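Making a Bottle of Cologne Last
Tips from Maritza Alvarado

I love a good scent, and I hate wasting it! My dresser used to be a graveyard of half-full bottles that had gone sour, so these are the habits that turned things around at my house.
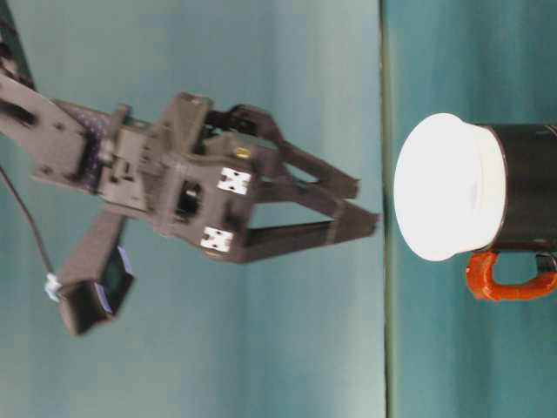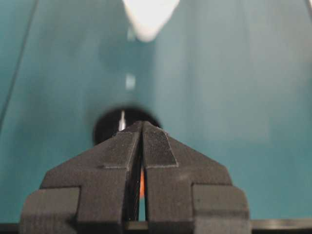
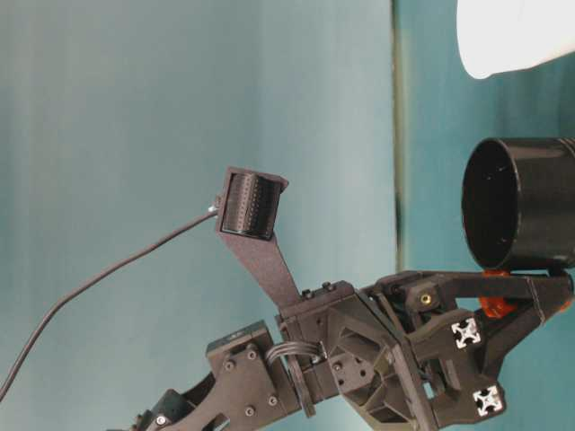 Get your bottles out of the bathroom first. Steam and heat are rough on fragrance, and so is a sunny windowsill. A closed drawer in the bedroom is perfect – mine is lined with an old T-shirt so nothing rattles.

Keep the cap on between sprays, and hang on to the box if you have room. My Drutine has lived in its box for years and still smells wonderful.

Put a little plain, unscented lotion on your wrists and neck before you spray. Dry skin drinks the scent right up. Then leave it alone, no rubbing!

Sprayer clogged? Pull the nozzle off, soak it in a cup of hot water for ten minutes, dry it well and snap it back on. This saved my big 200 ml Ludora when I was ready to give up on it.

Got a scent you don't love anymore? Put 4 sprays on a cotton ball and tuck it in the vacuum bag or the toe of a gym shoe (leave it 24 hours before you wear the pair). My friend Jhosep Cáceres does this with old Nina samples and his hall closet smells amazing.

Test on a hidden spot before you spray any fabric. Silk stains, and I have the scarf to prove it.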